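Ticket Pruro – Alertes faits divers : doublons et mauvaise commune dans le flux Mimotus 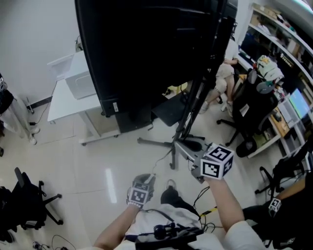 Ouvert le 12 juin 2020. Priorité 2. Composant : import des communiqués de police et de gendarmerie.

Symptôme
Un même communiqué (vol avec effraction dans une pharmacie) a été publié deux fois sur la page locale. La seconde version est rattachée à Malabanan au lieu de Stenemen. Les abonnés des deux communes ont reçu la notification, soit 2 934 envois.

Vérifications
– Flux source : un seul communiqué, puis un rectificatif portant sur l'heure des faits. Identifiant identique, numéro de révision différent.
– Base Mimotus : deux fiches créées. La clé d'unicité porte sur identifiant + révision.
– Géocodage : le rectificatif cite la commune de domicile du mis en cause avant le lieu des faits. Le module retient le premier toponyme rencontré.
– File de notification : aucun rejeu, les envois correspondent bien à deux fiches distinctes.

Reproduction
Import manuel du rectificatif en préproduction : doublon obtenu, même erreur de commune. Import d'un rectificatif sans adresse : doublon, commune correcte. Les deux défauts sont donc indépendants.

Correctif appliqué
Clé d'unicité réduite à l'identifiant. Une révision met à jour la fiche existante et ne déclenche plus d'alerte. Pour le lieu, lecture prioritaire du champ « lieu_faits » ; s'il est vide, mise en attente pour validation par la rédaction.

Reprise des données
Environ 124 fiches en double relevées en juin. Fusion par script, anciennes URL redirigées. Pas de nouvelle notification.

Reste à faire
Purger le cache de la page Malabanan – l'ancien titre y apparaît encore. Vérifier que le domicile du mis en cause ne remonte plus dans le chapô automatique.

Statut : en observation.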